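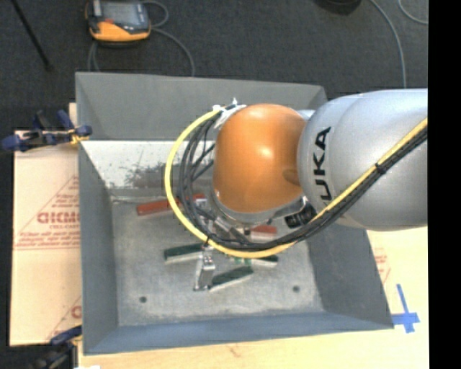
灰色の箱の上に伸びるKUKAのロボットアーム。箱の中には赤と緑のブロック

薄焼きパイの行列店「Utine」、4月に2号店 駅の反対側、席は14

量り売りの薄焼きパイで知られる食堂「Utine」が、4月に2号店を出す。場所は駅の反対側、旧Brabec靴店の1階。月曜オープン予定、時間は朝7時半から売り切れまで。本店と同じく予約なし。

本店は市場通りの奥、カウンターだけの小さな店。昼前にはもう列ができていて、雨の日でもあまり変わらない。ほうれん草と白チーズのパイが一切れ378円。値段は開店以来そのまま、と店主のエイリニ・カラマンリディスさん。「小麦もバターも上がってるので、正直きついです。でも一切れだけ買いに来る高校生がいるので、そこは動かしたくない」

生地は毎朝手で伸ばす。台いっぱいに広げて、油を塗って、折って、また伸ばす。機械で伸ばしたものも試したが、焼き上がりの層が詰まってしまい、やめたそうだ。2号店でも同じやり方でいく。生地場は店の奥に作る。本店から運ぶ案もあったが、運んでいる間に乾くので却下。職人は本店から2人移り、新しく3人が入る。すでに本店で練習中。

メニューは9種類。定番のほうれん草、じゃがいもとディル、挽き肉、かぼちゃ、ねぎ。ここまでは本店と一緒。2号店だけのものが4つ加わる。

・いわしとトマト(朝は出さない。11時から)
・きのことそばの実
・りんごとくるみ
・塩漬けレモンと鶏

りんごは試食会で一番早くなくなった。個人的にはいわしがよかった。骨まで柔らかく、トマトの酸味がしっかりある。焼きたてだとかなり熱いので注意。レモンと鶏はまだ塩気が定まっていないとのことで、開店までに変わるかもしれない。

飲み物は本店にないものが入る。コーヒーは隣町の焙煎所Jinanoの豆で、深煎りと中煎りの2種。ほかに冷たいヨーグルト飲料、山のお茶。酒は置かない。カラマンリディスさんいわく「酒を出すと長くなるから」。席は14、うち立ち席が6。持ち帰り窓口は道路側に別に設けるので、持ち帰りだけの人は店内の列に並ばなくてよい。本店でいちばん多かった苦情がこれだったらしい。

内装は靴店時代の棚をそのまま使うとのこと。壁だけ塗り直して、床はまだ工事中。取材した日は窯の搬入が遅れていて、裏口で業者の人とずっと電話。窯は2段式で、本店のものより一回り大きい。それでも一度に焼ける量には限りがあるので、昼の混雑時は一人4切れまでになりそう。数は決定ではない。

丸ごと一台の注文は3,000円から、前日の午後3時まで。電話か店頭のみ。ネット注文は当面やらない。配達については、市内の配達業者Hotbyと話をしてはいるものの、箱の中で蒸れて皮がしんなりするのが気になり、まだ返事はしていないという。蒸気の逃げる箱をいくつか試しているところ。

開店日の朝は、先着でコーヒーが無料。何人分かは聞きそびれたので、わかり次第追記します。支払いは現金とカード。本店は今まで通り現金だけなのでご注意を。

本店の営業時間に変更なし。ただし2号店の開店前の週は、準備のため午後1時で閉める日があるとのこと。日程は店頭の張り紙で確認してくださ。駐車場はどちらの店にもなし。駅の反対側は自転車置き場も少ないので、歩きが無難。

カラマンリディスさんに3号店の予定も聞いてみたが、「まず窯が届いてから」との返事だった。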